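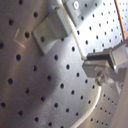 Maja Kwiatkowski 上周问我，一个学生社团，为什么非要跟一根线过不去，拿机械臂搬搬积木不是挺好看的吗？我当时笑了半天，没答上来，回来想想，干脆把答案写进这份进展报告里吧，反正您大概也想问同样的问题。

先说选题。我们社团今年报的是 Broltau 学生机器人赛的“理线”组，任务说起来一句话：夹爪捏住一根细的白色线缆，沿着带孔的金属板走一段，绕过挡块，最后送到指定的位置。听着简单吧？积木是硬的，捏住哪儿，整块就跟着走；线可不是，你拽这头，那头自己拱起来一个弯，往哪边弯全看它心情。学生们第一次试的时候，线头在夹爪里转了个圈，直接从侧面溜出去了，大家围着看，又气又想笑。所以我的回答是：难的地方正好是他们想学的地方，我也拦不住（也不太想拦）。

## 这段时间干了什么

春天那会儿主要在搭台子。您批的那笔钱，大头花在夹爪的备件和孔板上，剩下的买了线缆和螺丝，单据都整理好了，跟这份报告一起发过去。孔板是我坚持要的，挡块想换位置，拧下来挪几个孔就行，不用每次重新打孔。Roman Marciniak 一开始嫌它贵，现在他自己隔三差五就要改一次布局，嫌贵的话再也没提过，哈哈。

暑假里我们转到程序这边。做法是先由学生手动带着机械臂走一遍，把动作录下来，再让程序照着学。到目前为止录了 300 条示范，其中有 40 条我们决定不用，主要是早期录的，动作犹犹豫豫，走到一半停下来想事情的都有。Lena Czerwiński 花了两个下午把这些一条条挑出来，还给每条写了不用的理由，写得比我批作业认真多了。这份表我也附上了，您有空可以翻翻，挺有意思的。

腕部相机的问题也得说一下。夹爪一靠近板面，影子就压下来，板子有的地方暗、有的地方亮得发白，白线走到亮的那块，程序就容易找不着它。我们试过换深色的线，识别是容易了，可比赛规定用白线，只好又换回来。现在的办法是把灯挪到侧面，再加一层柔光纸，土是土了点，但是确实好使。Roman 还想再试试两盏灯对着打，我让他先写个简单的对比方案再动手，免得灯一动，前面录的东西又对不上。

## 现在走到哪一步了

直线段已经比较稳了，最近一轮连着测了 30 次，没成的有 4 次，都是在捏线的那一下没捏正。绕挡块还不行，这个我不想跟您说得太好听。线绕过去以后会绷一下，程序不懂什么时候该松一点，经常就一路硬拉。学生们吵了好几回，一派说要在夹爪上加力的反馈，另一派说示范录得不够，多录就行。我自己偏向前一派，不过没有压着他们选，打算两边都给点时间，各自拿数据来说话。

还有个小意外：夹爪的一个固定螺丝老是松，测着测着手指就歪了一点点，我们愣是当成程序的毛病查了快一个星期。后来是 Sławomir Pawłowska 拿手晃了晃，说“这不是松的吗”。于是现在开机之前多了一道检查，谁开机谁拧，拧完在本子上签字。程序白改了那么多遍，学生们倒是把那几段代码彻底看懂了，也算没亏。

## 人的情况

社团现在的状态我很满意。高年级的几个快毕业了，我有点担心交接，所以从这个月起，每次测试都安排一个新同学坐主位，老同学坐旁边，只许动嘴不许动手。刚开始进度慢得让人着急，现在新同学已经敢自己改参数了，还敢跟老同学顶嘴（我假装没听见）。

Pinar 那边的姐妹社团也联系过我们，想交换一部分示范数据。他们用的夹爪跟我们不一样，能不能直接用还不好说，我先答应了让两边学生线上聊一次，聊完再定要不要正式合作。如果要签什么东西，我会先来问您。

## 接下来，以及想请您帮忙的事

九月开学以后，活动时间会少掉将近一半，所以我想把目标定得实在一点：先把绕挡块做到能稳定演示，线头插接口那一步放到后面。赛前还想请 Herman Rondonuwu 来看一次完整流程，他提问题一向不客气，学生们又怕又盼。

请您帮忙的有两件。一件是力传感器，Rinolex 和 Živković 两家的报价我都要了，Živković 的便宜一些，但是交货要等；如果能从下半年的预算里先支出来，我们倾向买 Rinolex 的，早到早装。另一件是实验室晚上的使用时间，眼下关门太早，好几次刚调顺就得收工，要是一周能有两个晚上延长一会儿就太好了，我会全程在场。

绕挡块那部分的测试记录还没整理完，等 Lena 弄好我单独发给您。传感器的事，月底前给我个信儿就行！

2021年8月20日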